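24th December, workshop notebook, Dutcombe

Came in for the morning to look at the glue tests before everything shuts down. Heating was off overnight and the bench thermometer was lower than I like for hide glue, so I put the heater on and did paperwork until it came up.

Lengyel job first. The back seam on the cello has opened again below the lower bout, same place as in July. I had put that down to the dry spell and closed it with fresh glue through the gap, no cleaning. That was lazy. This time I ran the thin knife in and worked out the old glue with warm water on a brush. A lot of it came away brown and crumbly. Left it open to dry with paper slips in the gap.

Batch notes. The new bag of granules from Jollar is a stronger grade than the last lot and gels faster. Mixed it at the usual strength and it was skinning over before I had the second clamp on. Thinned it with 2 spoons of water to the small pot and got enough working time. Marked the lid.

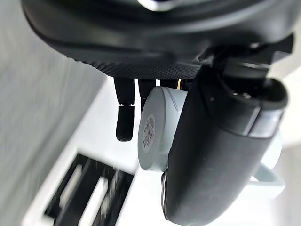 Test strips, spruce to maple, glued Thursday. Pulled 5 of them apart. Three broke in the spruce, as they should. One let go cleanly along the joint, and that was the strip I had not warmed before gluing. The last was half and half. I don't want to read too much into it, but I'll warm both faces from here on, even for short seams.

Also went through the Truro viola. Soundpost is too short by a hair and has been leaning toward the bass side for a long time, going by the dent inside the top. Cut a new one from the old split billet, left it over length, and will fit it after the break. Bridge feet are fine. Pegs need compound - the A slips badly.

Ordering: the stock book says more than 300 ml of spirit varnish left, which can't be right from the weight of the can. Reference on the last order was 1531 if anybody needs to query it. Fish glue is low too, but we hardly use it.

Still not settled on clamping pressure for the cello seam. My plan was spool clamps all the way along the opening, snug, left overnight.

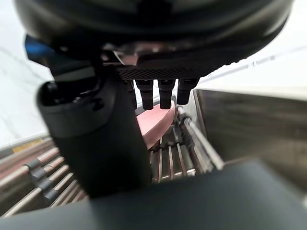

Idrisa Kirui thinks that is too many clamps and that the seam keeps opening because the rib is being pulled in to meet the plate. Try it dry first, he wrote in the margin, and if it won't close under finger pressure then the rib needs easing before any glue goes near it.

Fair point. Tried it dry with two fingers and it closes except for a short stretch near the corner block. Will free the seam a little further toward the corner and look again. Heater off, glue pot emptied and washed, cello lying on its front on the blanket with the slips still in.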